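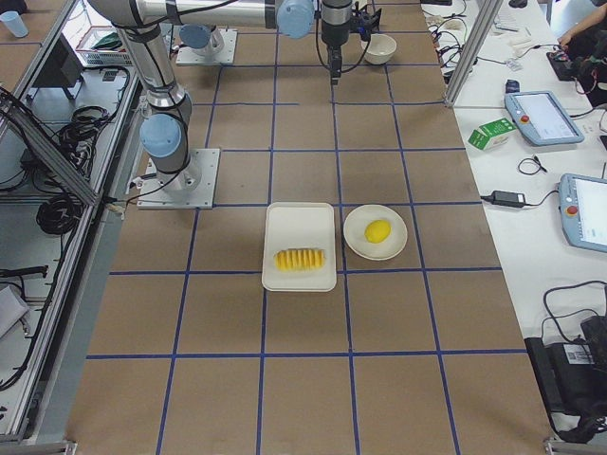 Trinh Nông wrote in to ask whether a whole lemon can stay out on a plate overnight, and whether sliced fruit can do the same. Her question comes first because we get it most often.

Can whole lemons sit out?
Yes. A whole lemon keeps on the counter for several days. In the fridge, in a closed bag, it lasts a few weeks.

And sliced fruit?
No. Pineapple, mango and other cut fruit should go into the fridge within two hours, or one hour if the room is very hot. Throw out anything left out overnight.

Is a tray or a bowl better for slices?
A tray, if people will be helping themselves. Lay the slices in one row, close together – they dry out more slowly that way. Bowls are fine for small chunks, but juice collects at the bottom.

Does Vivmont rent trays and plates?
Yes. White trays, round plates and small bowls can be picked up in Stadcombe after 11 in the morning. The smallest order is 36 pieces. For orders over 116 pieces, please call ahead and ask for Harish D'Souza.

Do I have to wash everything before returning it?
Rinse off juice and seeds. We do the full wash.

Can I cover a table with brown paper?
Yes, but change it when it gets soaked. Lemon juice goes through paper and can mark stone or unsealed wood underneath.

Can I write on the paper?
Yes – pencil or crayon only. Markers bleed through.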